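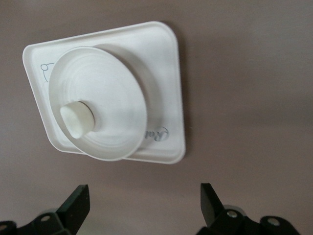

Our drama group is putting on a stage adaptation of a ghost story in February, and I'm so excited about it that I can hardly sleep! The play moves the whole thing from a country manor to a modern apartment, and the haunting is all done through sound and light (no sheets, no fog, hooray). There's a big moment at the end of Act 2 where the daughter talks to the wall of her bedroom and the wall answers. I want something dull and everyday on that wall for her to talk to, like a white plastic plate with rounded corners and a round disk on it, so that the audience forgets it's there until the voice comes. Where should the voice come from? The director wants it through the main speakers. I think it should come from the set itself. We're at the Gidov, which seats 2000, so it's a much bigger room than we're used to.

posted by **gallerygoose**, November 10, 2022

---

**prompt_corner**

Oh, I love this! Please put it in the set. I saw a production at the Zomalby years ago where a dead husband spoke from inside a wardrobe, and I swear the whole row leaned forward at once. When a voice comes from a real place on stage, the actor has something to play to, and you can see her turn her head a hair before she means to.

For a room that size you'll need both, though. Put a small speaker behind the flat, right at the height of the daughter's face, and feed the same voice very quietly through the main system with a tiny delay, so the sound from the wall gets to people's ears first. They'll believe it all comes from the wall, even up in the balcony. Your sound person will know how to set the delay, but leave proper time for it in tech. We gave it 5 minutes once and it sounded like a train station.

Also, think about whether the voice is live or recorded. Live is so much better if you have an actor to spare! Ours sat backstage with a microphone and a little monitor, and she could wait for a laugh to die or let a silence go on. The two of them got braver every night.

---

**matinee_moth**

main speakers. the back rows paid too

---

**thirdbell**

I'd look at the writing before the wiring. What does the wall say? If it's a long speech, the trick wears off fast and people start looking for the speaker. The best version of this I know is in the Starkis production of a one-act called *Yusof*, where the voice only has 2 lines in the whole evening, and the second is the same as the first. It's wonderful, and scary in a way I still think about when I'm brushing my teeth.

So if your adapter is open to it, try a rehearsal with half the wall's lines cut and let the daughter answer things we never hear. You might be thrilled with what she does with the gaps! And keep the lights steady. Everyone wants to flicker them there, and it gives the game away early.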